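Budgeting for the second set of hands

7 Feb 2022 | 2 minute read
Print this page | E-mail this to a friend

So the Ellorer quote came in and I had to sit down with a cup of tea! I'd pencilled in £500 for spare fingertips and cables, and it's £494, so we're fine (just), but that's before carriage to Tasovcombe. Torvik were cheaper on the tips and wanted £100 more for the cabling, which is where I keep getting stung.

Grapes are what I'm planning the whole year round, by the way. Soft fruit, glass table, proper hands. 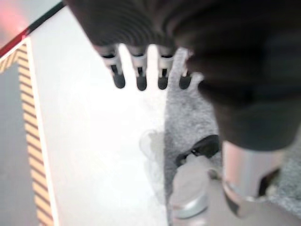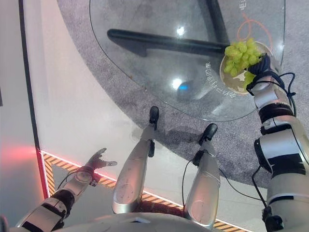 Black cables on the arms, see. That's my shopping list. 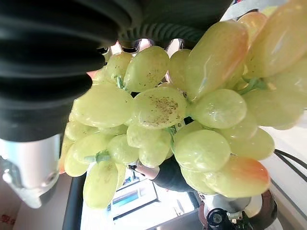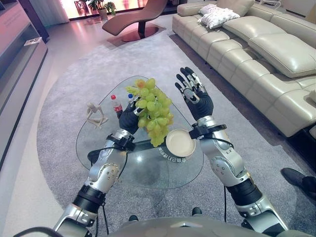 Should you buy the spares at the same time as the hands?

I would, if the money's there. Skarel charge a separate delivery for every order, and waiting on one small part can hold everything up.

I'm leaving the wrist units until May. There's a line for them in the spreadsheet, still blank, and I want two more quotes before I fill it in.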